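5. Setting Up and Recording the Basket Packing Task

By the time you reach this section you should have both arms bolted to the front rail, the Osetti control software running on the workstation, and the emergency stop tested as described in Section 4. If you skipped the emergency stop test because you were eager to get to the good part (we do understand!), please go back and do it now. This section walks you through the task we used for the Mfinanga method, in which one arm packs lidded cups into a plastic basket and a learned policy later tries to do the same. We chose it because the cups are cheap and easy to find, and because placing them in neat rows shows up small errors in a policy much faster than dropping blocks in a bin ever did for us.

5.1 Preparing the work surface

1. Wipe the floor of the cell and let it dry completely. A polished surface like ours is pleasant to look at, but a damp patch will let the basket slide.

2. Set the basket toward the back of the floor, near the middle, with one long side facing the rail. Check that the right arm can reach inside both ends of the basket without its elbow locking out straight.

3. Choose the cups. They should all have lids, and they should be small enough for the gripper to close on with a little room to spare.

4. Park the left arm low and to its own side. It takes no part in this task, but its joint readings are still recorded, so it needs to stay where you put it for the whole session.

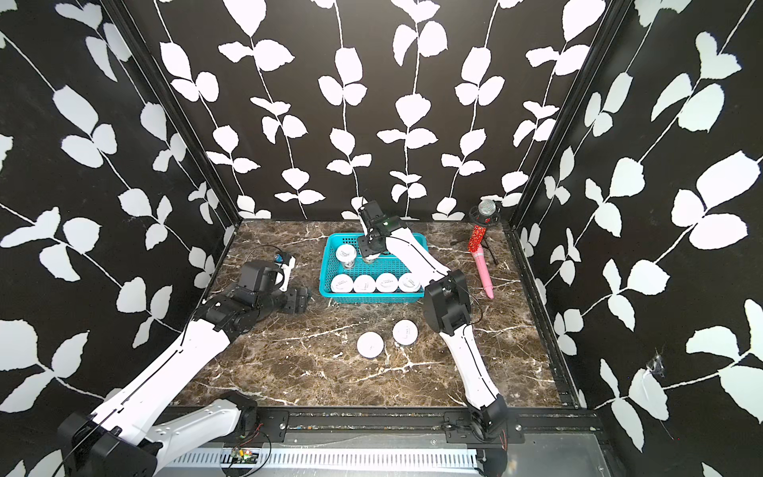
Figure 5-1. Right arm placing a cup inside the basket, left arm parked.

Note: Patterned walls are fine, and so are a few odds and ends standing in a back corner. Lena Baran, who wrote the first version of this task, liked to keep a busy background on purpose, and our policies were none the worse for it. What matters is that you leave the background alone once you have begun. If you do change it, start a new session folder.

CAUTION: Keep your hands out of the cell whenever the arms are powered. When you need to move a cup, pause the session, wait for the status line to read HOLD, and only then reach in.

5.2 Recording demonstrations

1. Open a new session in Osetti and type in a name. We use the task name followed by the date, for example basket_21/04/2018, and the software swaps the slashes for you when it writes the folder.

2. Place the loose cups on the floor in front of the basket, upright, with their lids facing up. Vary the starting positions from one episode to the next. It is very easy to fall into the habit of setting them down in the same little cluster every time, and the policy will happily learn your habit instead of the task.

3. Press Record and guide the right arm through the first cup. Approach from above, close the gripper, lift clear of the rim, and lower the cup into the row nearest the rail.

4. Carry on along the row. Take your time here - smooth, unhurried motion makes far better training data than quick motion with corrections in it.

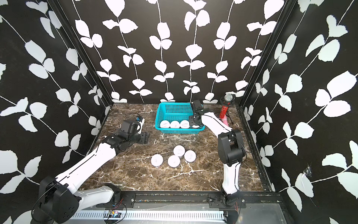 How many demonstrations do I need before training is worthwhile?
We trained the published Mfinanga policy on 1010 episodes. You can begin with fewer to check that your pipeline works, but please don't judge the method by that first result.

5. When the last cup is in, open the gripper, raise the arm straight up, and press Stop. Label the episode as complete or incomplete. Keep the incomplete ones, too, as the training script reads the label and gives them a lower weight.

5.3 Checking the wrist view

The fixed camera gives the policy its sense of the whole cell, but the wrist cameras are what it leans on for the last little bit of each placement. Spend a few minutes on this, even if you are impatient to get going.

1. Open the wrist stream and look for the tips of the fingers along the lower edge. If you can't find them, loosen the camera bracket, tilt it slightly, and tighten it again.

2. With the basket in view, make sure you can tell one lid from the next. Small print on a lid is a handy focus target: if you can make out the lettering on the nearer cups, your focus is good enough for training. 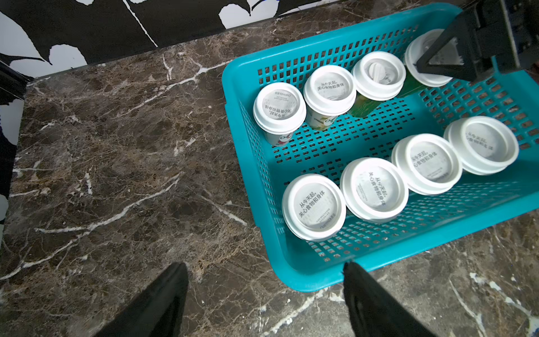

3. Save the stream settings so that exposure stays locked. Automatic exposure tends to drift when a white lid fills the view, and we lost most of a February to that before we caught on.

5.4 Training and first results

Copy the session folder to the training machine and start the script with its default settings. The step counter runs to 802 before the first checkpoint is written, so don't worry if the checkpoint folder stays empty for a while. Save intervals can be changed in the configuration file under the heading Clinex, after the logging module that handles them.

For your first run on the arm, set the speed limit to level 2 and keep one hand by the emergency stop. If the arm hesitates above the basket, return to 5.3 and look at your wrist view before you change anything in the training settings. Error code 2000 means the wrist stream has dropped out; reseat the cable, restart the session, and let the arm return to its parked position before you try again.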